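Brornik Newsletter
Software notes

The wrist camera as a first-class sensor: what changed in our grasp planner since July
By Shivam Kandpal

In the last issue Ruoxi Fang wrote about the new controller timing. Several readers wrote to us afterwards and asked how the planner side is doing, so I will try to give an honest report. I work mainly on perception, and I ask for patience if I go quickly over the control part.

Until July, our planner used the wrist camera only for the last check. The fixed camera found the object, the planner made a full path, and the arm followed this path to the end. If the wrist image at the end looked different from what we expected, the arm went back and started again. This was simple to test but it was slow, and with large round objects it was often wrong. The rim of a basin or a lid looks the same from many sides, so the pose estimate can turn freely around the center and the error number still stays small.

The new version reads the wrist camera during the whole approach. Each image gives a small correction to the goal pose, and the planner makes a new short path from the place where the arm is now. We call this module Grultura. The name was chosen by Urmila Upadhyay before I joined, and she has never told me what it means.

The biggest problem was blur. When the arm or the object moves, the edges in the wrist image become wide, and our edge detector was trained on sharp pictures only. It gave us no edge at all, or it gave two edges for one rim. In the first tests we threw away every blurred image, but then sometimes 14 images in a row were thrown away and the correction came too late to be useful.

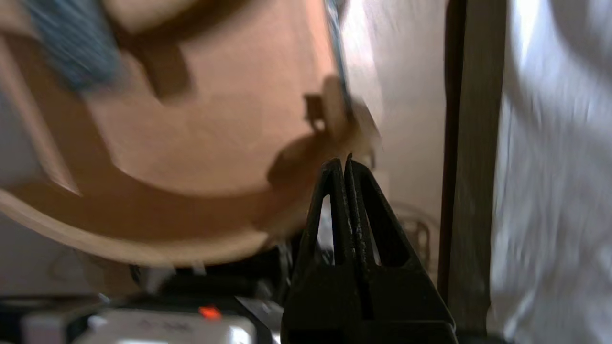

Wrist view with the fingers closed, next to the rim of a round tan part. The small tab at the rim is the feature we want the detector to find.

Now we keep the blurred images and give them a lower weight. The detector returns, together with each edge, a width value, and the filter treats a wide edge as a less certain measurement along the direction of the blur. Across the blur direction the same edge can still be quite good. Rizwan Siddiqui wrote the filter part in two weeks, and it replaced a lot of old code that I was happy to delete.

For round parts we added one more step. The detector looks for anything that breaks the symmetry, for example a tab, a slot or a notch, and only when it has found such a feature is the planner allowed to fix the rotation. Before this moment the rotation stays open, and the arm approaches toward the rim without a decision about the final angle. It looks a little strange when you watch it, as if the arm is hesitating. Please do not press the stop button for this reason.

We also had to mask the fingers. They always stand in the lower part of the wrist image, and they have strong, dark edges that the detector likes very much. A simple fixed mask was not enough, as the fingers have openings in them and the background is visible through these openings. Pankaj Garg made a tool that draws the mask from the finger model and the current opening width, so the openings are handled correctly. You find it in the tooling repository under the name Huvanari. If you change the finger shape in your cell, please export the mask again, otherwise the planner will follow its own fingers. This happened to me in my first week with the tool, and I lost an afternoon.

Some results. We made 171 approaches to round parts with the new version. In 30 of them the tab or notch was never found and the arm stopped before contact, as it should. In 2 cases the rotation was fixed to the wrong feature, both times a shadow that looked like a slot. I consider these two more serious than the 30, and we are working on them now. Ruoxi suggests comparing the feature from two wrist positions before the rotation is fixed, and this seems to me a good idea, but it costs time in each approach.

What is still missing: the replay viewer does not show the width values, so when something goes wrong you must read them from the log by hand. Urmila has a first version of the new viewer on her branch. It opens slowly with long recordings, but it is already usable.

The new planner is switched off by default in the release of December 4, 2020. To try it, set the approach mode to "continuous" in your cell settings and restart the planner node. Old recordings can be replayed in both modes. If you have recordings with round or shiny parts where the approach failed, please send them to Rizwan or to me, together with the settings file.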